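Speaker notes: When the fingers do not close evenly
Talk for the Tuhiwai workshop on handling and safety, March 14, 2023

Opening (slow, wait until the door is closed)

Good morning. I work in the handling group at Grostunach. I will speak about one fault we had last May, and what we changed after it. The fault is small. It cost us two weeks of recordings and one sore thumb, so I think it is worth your time.

I will not show many slides. Please stop me if a word is not clear. My English is better when I speak slowly.

Background

Our project is called Sinela. We record people who pick up ordinary things with a hand-held gripper, and later an arm at the partner site, Orano hall, learns from these recordings. By the start of May we had 3000 recordings. We planned to give all of them to the arm in one go.

The gripper has two fingers. When you squeeze the handle, both fingers should travel the same distance and meet in the middle. The whole method depends on this. The software does not measure each finger. It measures only one opening value, and it divides this value by two.

(Show with my own hands. Left and right together, then left only.)

What we saw first

The arm in the hall began to push objects before it held them. With a cup you do not notice much. With a flat thing on a hard surface you notice it well, for the thing slides to one side and turns a little. The people in the hall believed that the arm was badly calibrated, and they calibrated it again. It took them three days and the pushing stayed.

Then we looked at our own side. We checked 76 recordings by eye, all from the desk tasks. We stopped each one shortly before the grasp and compared the free space to the left and to the right of the object.

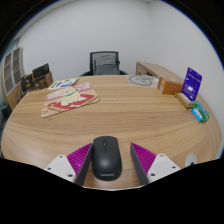

Slide 4. Desk task, mouse between the fingers. Compare the space on each side.

Look at the mouse first. The left finger is right beside it, and next to the right finger there is still a strip of wood. One such moment proves nothing. A person can come in a little from the side, and then the space is unequal with a perfectly good gripper also. This is why we missed it for so long. Everyone who looked at one recording said, it is only the hand.

(Pause here. Last time somebody asked about the hand at this point. Answer: yes, it is possible, and the next part is about this.)

How we separated the hand from the fault

We fixed the gripper in a bench vice, so no hand was involved, and we closed it slowly on a steel pin. On a healthy gripper the two pads touch the pin together. On ours, one pad arrived 9 millimetres before the other. We repeated it with the spare gripper and the pads arrived together.

After that we opened the housing. A small screw on the right linkage had become loose, and the right finger waited before it started to move. The screw had no thread lock. The assembly sheet asked for it, but the box for this step was not ticked, and we had accepted the sheet anyway.

The safety part

Please do not skip this if I am late.

When the right finger waited, it was storing the force of the squeeze. Then it jumped. One colleague was guiding a small box with the other hand and the finger caught the thumb. The skin was not broken. It was written in the accident book only four days later, after I asked. I was not happy about this, and I include myself, for I had heard about the thumb at lunch and I also did not write it down.

If we had put the two reports side by side, the pushing arm and the thumb, I believe we would have found the screw a week earlier.

What we do now

Before each session the gripper is closed on the pin, in the vice. If the pads do not touch together, it goes back to the workshop and the spare is used.

Thread lock is checked by a second person, and an unticked box means the tool is not accepted.

The free hand stays away from the fingers while the handle is being squeezed. Objects that need guiding are held in a stand.

Every pinch is written down the same day, also when it did not hurt.

What is still open

We do not know exactly when the screw became loose, so we cannot say which recordings are good. We kept out all the recordings made with this gripper since its last service. Some of them are surely fine. Also, we would like one sensor for each finger, but the new housing is not ready and I cannot promise a date.

Questions

If there is time, pass the old linkage around the room. Count the screws when it comes back.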